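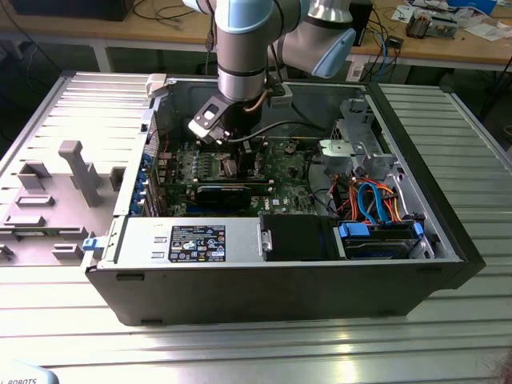 Lougher Opens Orders for Kanar Desktop Teardown Cell

DRAKSKA, Friday, July 31, 2020 -- Lougher today opened orders for Kanar, a robotic work cell for removing and refitting parts in used desktop computers. The cell is sold to repair depots and parts recovery shops that handle mixed lots of older towers.

Kanar works on a tower laid on its side with the side panel off. One arm reaches in from above and carries a gripper sized for small parts on the motherboard. A camera at the wrist supplies close views of the work area.
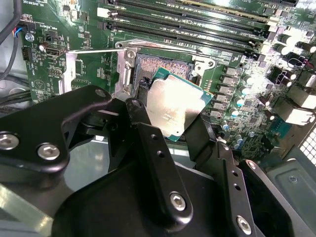
Reading time: 2 minutes

The first software release covers processors and memory modules. For a processor, the socket lever must be up and the retention frame open before the chip is brought over the contacts. The gripper holds the chip by its edges -- the contact field is never touched. Thermal paste is not removed by the cell and remains a bench task.

Positions are taught once per board model and stored as a job file. Kanar ships with 50 job files, and storage is provided for 1000.

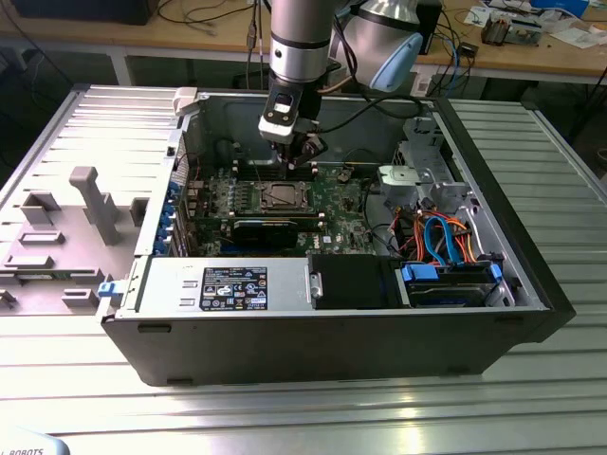
Job files can be copied between cells without teaching the positions again, provided the arm base is bolted at the same offset from the table edge. Cables that cross the socket area should be tied back before a job is started. Graphics cards and drives may stay in place if they do not block the approach path.

Lougher ran the cell on 1617 towers at its Hurnance depot before setting the final gripper geometry. 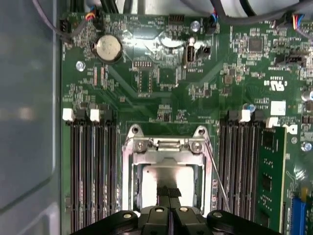
Hywel Rowlands said the job files mattered more to him than cycle time, and asked that later releases add drive trays and power supplies. Lougher plans a software update covering drive trays in November. Power supplies are not on the current schedule.

Orders are accepted through Lougher sales offices. Installation and 2 days of operator training are included in the purchase price.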